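Week 6 – Small-town movie houses and the people who kept them open

Hi all, notes from Wednesday's class, plus a couple of things I ran out of time for. I talked way too long about carpets, sorry!

We started with the Starard in Hollalthorpe, a single-screen house in a town of 3,531 people. I love this one. It had 37 rows, a balcony the fire marshal closed, and a lobby so narrow that the line for tickets ran out past the hardware store. Colleen Desjardins bought it from the Leclerc family and ran it for years with her sister on the projector. 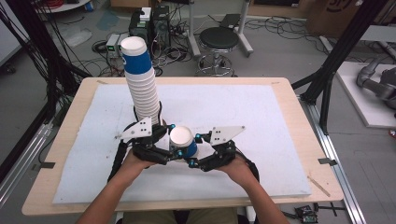
Now, the money. Most of you guessed that tickets paid the bills, and they mostly didn't. The distributor took a big cut of the opening week, so Colleen lived off concessions and rentals (recitals, town meetings, one very loud wedding). Keep that in mind when you read the Tollwood chapter – the owner there refused to rent the hall out and closed by August.

Somebody asked whether a restored front brings people back. For a season, I think, yes. After that it's down to what's playing and whether the heat works.

For next time: read Tollwood, skip the appendix, and bring one page on a theater you grew up near. Closed ones count. If yours is a parking lot now, tell me what used to be on the corner!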